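Small airfield at Ustovo changes the lights in its training cockpits

The flying school at Ustovo airfield has replaced the instrument lighting in 2 of its training aircraft, after students complained that they could not read the dials well on evening flights. The work was finished in September and both aircraft are flying again.

The old lamps were red. They were installed when the school opened its night course, and for many years they were considered the correct choice, as red light disturbs the eyes very little once they are used to the dark. The problem came with the paper charts. Many of them are printed with red and magenta lines, and under a red lamp such lines almost disappear from the page.

"I had a student who was looking for the border of the control zone, and it was printed directly under his finger," said Verena Kofler, the chief instructor. "He could not see it. I took the chart from him and I could not see it also."

The new lamps give a weak white light and can be dimmed with a knob on the left side of the panel. They were supplied by Isik, a workshop which repairs radios and electrical parts for small aircraft. The school paid 2000 euros for the two sets, and the installation took 15 working hours for each aircraft.

Before the decision, the instructors flew several evenings with a test lamp fixed over the copilot's seat. Most of them preferred white, on condition that it stays very low. Lucero Echeverri, who teaches the night course, was against the change in the beginning. She learned to fly with red lamps and was afraid that students would turn the white ones up too high and then see nothing outside.
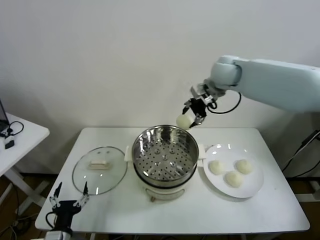 For this reason a small mark was painted beside the knob, and students are asked not to pass it after takeoff. During the checks on the ground they may use the full brightness. A red flashlight stays in the door pocket for those who wish to have it.

The third aircraft of the school, which is used only in daytime, keeps its old lamps for now. It will get new ones at its next 1000-hour inspection.

The night course begins again next month. Places can be reserved at the school office, which is open until five in the afternoon.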